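Caring for Prints and Posters at Home
Unstead Print Room – Household Guidance

Works on paper purchased or borrowed from the Print Room should be handled as little as possible. Wash and dry the hands before touching a sheet, and lift it by two opposite corners. Cotton gloves are not recommended for thin papers.

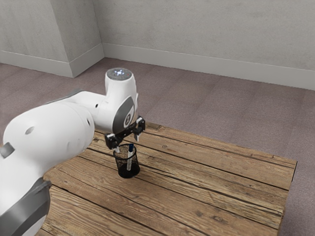

Unrolling a poster requires a clear, flat area larger than the sheet. A rectangular wooden table will serve well, provided it is first covered with clean blotting paper. Place small padded weights at the corners and leave the sheet overnight. Do not roll it in the opposite direction to remove the curl.

Framing should be done with acid-free board and a window mat, so that the print does not touch the glass. Hinges of Japanese tissue and wheat starch paste are preferred – household tape will stain. Maricruz Lozano's leaflet on hinging may be requested at the desk.
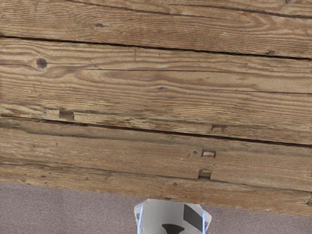 Dust is the most common cause of damage to unframed work. It settles in any rough surface, and boards with strong grain and seams between them, like these planks, should be brushed along the grain before paper is set down. A soft, wide brush is sufficient. Spray polish should not be used in the same room as an uncovered print.

Hang framed works away from radiators, kitchens and direct sun. Prints in the Brillard series are particularly prone to fading and should be rested in a drawer from February until fall.
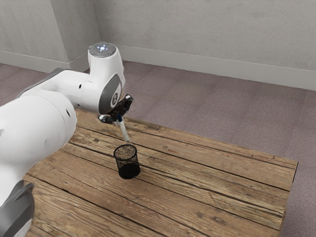

White robot arm over a wooden table.

Borrowers should report tears or stains to Gunvor Nygård before attempting any repair. Please quote the loan number on the back of the frame.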